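Sorting the linen closet

The linen closet in our upstairs hall is 72 inches high and has had no system since we moved in. In November I took everything out and started over. I'm writing down what I did mainly so I can remember it next year.

I began at eight in the morning by carrying it all to the bedroom and putting it on the bed. Sheets went at the foot, towels by the pillows, tablecloths on the chair. The shelves got a wipe with dish soap and water and I left the door open until lunch.

The sheets took longest. We have two bed sizes in the house and the labels have washed blank on most of the fitted ones, so I had to try them on the mattress. Anything that popped off a corner went in the give-away bag. I wrote the size on the hem of the others with a laundry pen. My sister-in-law Dace folds each set and puts it inside its own pillowcase, and I copied her. It makes a squarish packet that stays together when you pull out the one below it.

Towels I fold in thirds lengthwise and then in half twice. I used to roll them, but they fell over. The worn ones are now in the garage for the car and the dog. I kept 10 bath towels, still more than we use, but Nikola comes with the kids in the summer and then we need every one.

The tablecloths came from my mother and I didn't get rid of any. Two have rust spots near the hem. Muthoni at the alterations place in Flistport told me to try lemon juice and salt and leave them in the sun, so that will wait for better weather.

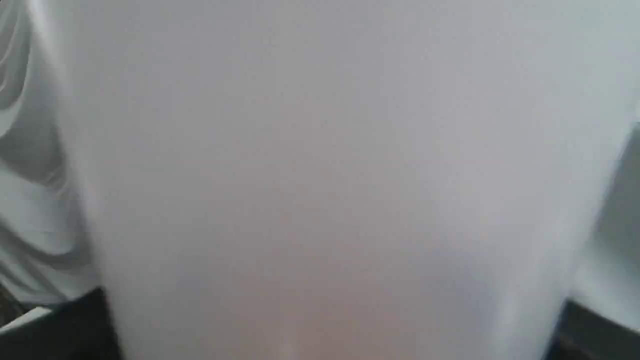
White cloth is the hardest to store, in my experience. It yellows along the creases if it sits folded the same way for years, and then the line never quite comes out. I hung some of mine over the winter one year and it did better, though it takes up space I don't have. The white fabric at the left shows the kind of folds I don't mind, the ones that come from the cloth draping. A hard crease from a shelf is different and needs the iron and a damp towel. So now I refold the white things along new lines whenever I have the closet open.

The order on the shelves, from the top: spare blankets, tablecloths, sheets, towels, and cleaning rags in a bin on the floor. I had the blankets at the bottom before and the door wouldn't close on them.

I finished at about 2 in the afternoon, with a break to eat. The give-away bag is by the front door. I still have to do the drawer with the napkins, and I need to buy another laundry pen before I start on it.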